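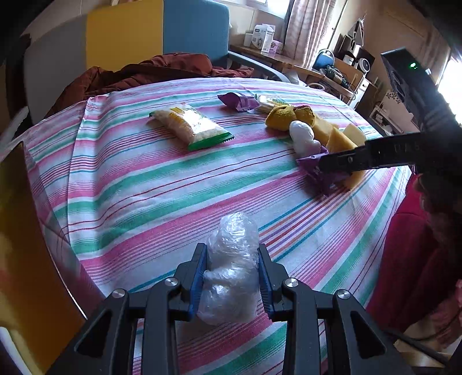 A white bundle in clear plastic, with the striped tablecloth underneath.

The founder of Fledine does not wear much makeup. On the morning we talked she had on a tinted lip balm from her own line and nothing else, and she said that was normal for her on a work day.

"I like makeup on other people," she said. "I worked a cosmetics counter for nine years and I put full faces on customers all day. Then I'd go home and wash mine off before I took my coat off."

Washing it off is the part she ended up making a business out of. Fledine sells a cleansing balm called Zuline, a firm, pale balm in a shallow tin. You rub it onto a dry face, add water, and rinse. The company also makes the lip balm, in three tints, and a plain hand salve that sells mostly in winter. Zuline is what pays the rent.

She started it because of mascara. Customers at the counter would come back to complain that a waterproof formula was impossible to remove, and she would send them home with a sample of whatever remover the store had that week. Most of those were liquids. She found that people used too little, scrubbed too hard and got sore eyelids.

"They'd tell me the remover didn't work," she said. "I'd ask how long they left it on, and they'd say they didn't leave it on. They were wiping right away. A balm slows you down a little. You have to work it in with your fingers before anything happens."

The first versions were made in her apartment kitchen and she describes them as bad. One was grainy. One separated on a warm windowsill. One cleaned well but left a film that fogged her contact lenses, and she gave up on that recipe after a week. The version she kept has sunflower oil, a wax blend, and an emulsifier that lets it rinse off with water. It has no fragrance.

I asked if leaving out fragrance had been a hard choice, given how many people pick up a product and smell it before they do anything else.

"It cost us sales at the beginning, sure. People open the tin, they sniff it, and their face goes blank. It smells a little like oil. But it goes on your eyes. I had a citrus one for a while and I kept tearing up, and I'm not sensitive to much."

Her first real production run was 500 tins, filled by a small contract manufacturer that agreed to take an order that size. She sold 388 of them in the first season, nearly all at weekend markets. The rest she used as samples, which she now thinks was the better use for them.

"I should have given away more. A tin sitting in a box in my hallway isn't doing anything. The people who got samples are the ones who wrote to me later and asked where to buy it."

One of those samples reached Güneş, a beauty shop with a skin care wall at the back and a small treatment room upstairs. The shop's buyer called in April and asked for a wholesale price, which Fledine did not have. She worked one out that night and got it wrong.

"I left out the cost of the label," she said. "The label is not free. I was making almost nothing on every tin and I didn't catch it until the second invoice. I called and explained, and they let me change it. They didn't have to do that."

Güneş is still the biggest account. The treatment room uses Zuline to take off makeup before facials, out of a larger tub that isn't sold to the public. She gets asked about the tub often and says it isn't going on sale. Fingers go in and out of it, and in a salon they use a clean spatula every time, which people at home mostly won't do.

We talked for a while about packaging. The tin is aluminum with a screw lid. Before that she used a slip lid, and it came off in handbags. The screw lid has its own problem, which is that it's hard to open with oily fingers, and she has heard about it from a lot of customers.

"My answer is to open it first and put the lid down somewhere. I know it's not a great answer. We're looking at a lid with a ridged edge, but the supplier wants a bigger order than we can place this year."

Her directions for using it are short. Dry hands, dry face. Take an amount the size of a hazelnut. Start with the cheeks and forehead and do the eyes last, with your eyes closed. Then wet your hands, go over everything again until it turns milky, and rinse with lukewarm water. If you wear heavy sunscreen or long-wear foundation, do it twice. She follows it with a regular gel cleanser but says plenty of customers skip that step, and she doesn't argue with them.

She is more careful on the subject of breakouts. Some people do fine with oils and waxes and some don't, and she won't promise anything either way. Anyone with a skin condition gets told to ask a doctor before buying.

The next product is a cleansing stick, the same type of balm in a twist-up tube, meant for travel. It's being tested now and the trouble is heat. The stick has to hold its shape in a warm car and still melt on the skin, and the early ones did only one of those. The latest batch, with more wax, drags across the cheek.

"It's like rubbing a candle on your face," she said. "So we're not there."

She plans a run of 600 when it's ready. The first of them will go to a shop in Ukura that has carried the lip balm from the start and has been asking for something small to keep by the register. I asked when that might be. She said she had stopped giving out dates, and then she got up to check on a test stick she had left on the radiator.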